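## 5. Moving a chair with the Birura helper

Before you begin, do take a moment to walk the route yourself, as it saves such a lot of bother later on!

1. Stand the robot within reach of the chair.
2. Choose **Chair** on the Voluvska handset and hold for 3 seconds. 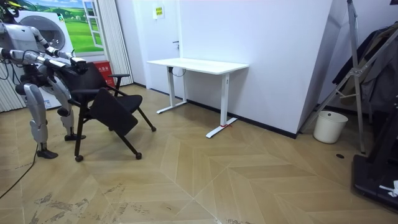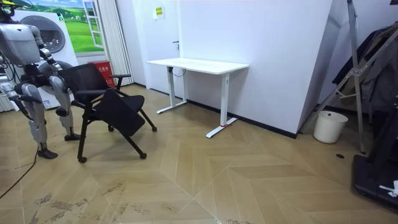

3. Set the speed to 50 for your first go (you can always nudge it up once you're both comfortable).
4. Press **Go** and stay by the stop button.

**Caution:** keep the cable clear of the feet, and please don't let anyone sit in the chair.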